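中小企業の支払い猶予、ファニエの調査で平均38日に　資金繰りに差

取引先への支払いを遅らせる動きが、小さな会社の間で広がっています。信用調査を行うファニエ社(Fanier)が12月にまとめた調査によりますと、回答した700社が商品を納めてから代金を受け取るまでの日数は、平均で38日でした。前回の調査と比べて、18日長くなっています。

同社はこの調査を年に二回行っています。対象は従業員五十人未満の会社で、製造、卸売、小売、サービスの四つの業種から選ばれました。今回は、金利の上昇が日々の資金繰りにどのように影響しているかという質問も新しく加えられました。

調査を担当したリン・イヴァンス氏(Rhun Ifans)は、「売上が減っている会社は、思ったほど多くありませんでした。しかし、売上があっても手元に現金がない、という回答が目立ちました」と話しています。帳簿の上では利益が出ているのに、月末の給与や家賃の支払いに困る会社があるということです。

業種別に見ますと、受け取りまでの日数が一番長かったのは製造業で、次が卸売業でした。小売業は現金やカードでの販売が多いため、比較的短い日数にとどまっています。ただし、小売業でも仕入れの値段が上がっており、在庫を持つための負担は重くなっています。同じ量の商品を棚に並べるために、以前より多くの資金が必要になるからです。

銀行からの借り入れについても、変化が見られました。短い期間の運転資金を借りている会社のうち、多くが「前回の更新のときより高い金利を示された」と答えました。借り入れをあきらめ、経営者個人の貯金を会社に入れたという回答もありました。イヴァンス氏は、この点について次の調査でもっと詳しく聞く予定だと述べています。

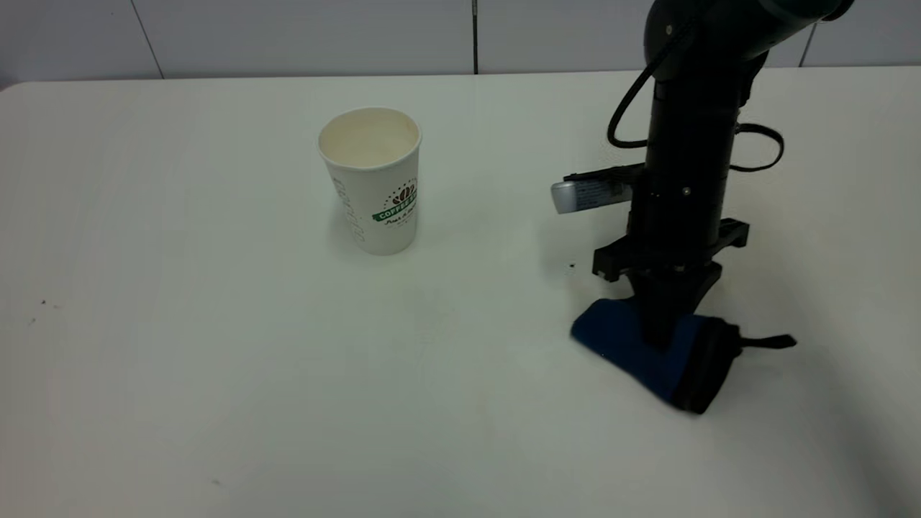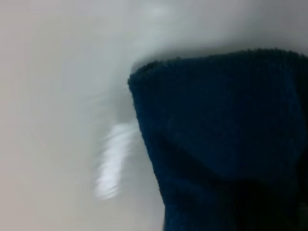
コーヒーの紙コップ(1枚目)と紺色の布製品(2枚目)

ヴァルトネス(Valtness)で繊維の卸売を営むベカ・ベドー氏(Beca Beddoe)は、支払いの遅れを直接経験した一人です。大口の取引先から、支払いの時期を延ばしてほしいという連絡が二回続けてありました。断れば取引がなくなるかもしれないと考え、どちらも受け入れたそうです。その間、自分の会社から糸の仕入れ先への支払いは、約束の日を守りました。

「間に立つ会社が一番苦しいと思います。前からも後ろからも時間を取られます」とベドー氏は言います。共同で経営する兄のカラドグ・ベドー氏(Caradog Beddoe)は、今年の夏から、請求書を月に一回まとめて出す方法をやめました。今は商品を送った日にすぐ請求書を出しています。それでも入金が早くなったのは一部の取引先だけで、大きな会社ほど自社の締め日を変えてくれないとのことです。

このような会社に向けて、請求書を期日の前に買い取るサービスも増えています。オルティク社(Oltik)は、受け取り予定の代金から手数料を引いた金額を、申し込みから2日で振り込むサービスを始めました。利用した会社からは、急な支払いに間に合ったという声がある一方で、手数料が利益の大部分を占めてしまうという意見も聞かれます。

経済を研究するチュクヘイ・フン氏(Cheuk-hei Hung)は、利用の前に計算が必要だと指摘します。「一回の手数料は小さく見えます。しかし、毎月続けて使いますと、年の金利に直したときに銀行の借り入れよりずっと高くなる場合があります。一時的な不足なのか、毎月起こる不足なのかを、まず分けて考えてください」。フン氏によれば、物価が上がっている時期には、受け取りが遅れることそのものも損失になります。額面が同じでも、受け取ったときに買える物の量は少なくなっているためです。

会計事務所カドワラダー(Cadwaladr)のグウィリム・エドワーズ氏(Gwilym Edwards)は、三か月先までの入金と出金を週ごとに書いた表を作ることを顧客に勧めています。特別なソフトは必要なく、紙でもよいそうです。また、新しい取引を始めるときには、支払いの日だけでなく、遅れた場合の利息についても契約書に書いておくべきだとしています。「後から言い出すのは、小さな会社にとって大変難しいことです」と同氏は述べました。

エドワーズ氏の事務所では、税金の納付時期に合わせて相談の件数が増えています。預かっている税金を運転資金に使ってしまい、納付の直前になって相談に来る経営者もいるため、事務所では納税用の口座を別に作るよう案内しています。

ファニエ社は、業種別の詳しい数字を含む報告書を来月公開する予定です。次回の調査では、質問の中に、取引先から支払い延期を求められた回数と、それを断ったかどうかという項目が加わります。調査の対象となる会社の数は、今回と同じです。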